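Skudley: a laundry-folding arm built in a shared workshop
Project report, second year Mechatronics
Gisela Zúñiga
Submitted 11/16/24

1. What I wanted to build

I have wanted a machine that folds clothes since I was small enough to be paid for doing it by hand. Skudley is my attempt at the first bit of that job: pick up a piece of cloth, hold on to it, and lay it down again with one fold in it. I built it in the shared workshop at Kotby, where I rent a shelf and half a bench, and I loved nearly every evening of it (the evening with the stripped thread I could have done without).

The plan from my proposal in August was to do T-shirts in any colour. My supervisor told me to pick one hard thing and stick with it, so I picked black cloth. Black is horrible for cameras! Folds vanish, edges vanish, and the software has very little to go on. I thought that if I could get the arm to cope with black, the rest would come more easily.

2. The arm and the gripper

The arm is a second-hand Corix kit with new belts and a rebuilt shoulder joint. I won't go through the whole rebuild again as it is all in my interim report, but the short version is that the old joint had so much play in it that the wrist wandered every time the elbow moved. After the rebuild it stays where I put it.

The gripper went through 3 versions. The first had soft round pads, which pushed the cloth away before they closed on it. The second had thin strips that bent. The third has two stiff fingers with angled edges, so the tips get down into the material and squeeze a bit of it up between them. I mounted a small camera at the wrist, looking along the fingers, so that the software always has the pinch point in view.

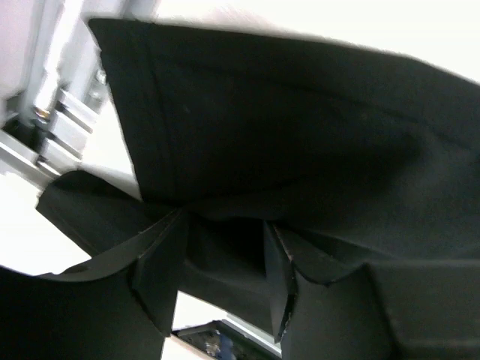
Getting the closing force right took much longer than I had planned for. Too little and the cloth slides out as soon as the arm lifts. Too much and the servo strains, gets warm and shuts itself off. In the end I wrote a small routine that closes quickly to begin with, then creeps shut until the current rises, and then holds. It is only 58 lines long and it is the part of the project I am proudest of.

3. Finding somewhere to grab

The software is called Lucero. It looks for long straight lines first, because a stitched hem is about the only thing on a black garment that stays straight when everything else is crumpled. If it can't find one, it goes for the highest lump instead. A hem is the better choice, as you know which way the cloth will hang from it, but a lump will do for a first lift.

White under the cloth helped a great deal. On the bare bench the camera could hardly tell where the fabric stopped. With white behind it the outline is clear, though I had to turn the lamp down twice as the background was washing out.

4. Results

I ran 71 attempts with the final gripper. A good lift meant that the cloth stayed in the fingers until the arm reached its drop position. The arm failed 21 times, mostly on lumps where the fingers had closed on a single loose layer and lost it on the way up. Lifts from a hem were far steadier.

The fold itself is still rough. It lays the cloth over, but the edges rarely line up, and sleeves are a mess.

5. Next

I want to add a second grab so the arm can tidy the edge after the first fold. I would also like to try thicker cloth, and to move the wrist cable, which rubs on the elbow cover when the arm is fully bent. The shelf at Kotby is mine until spring, so work carries on.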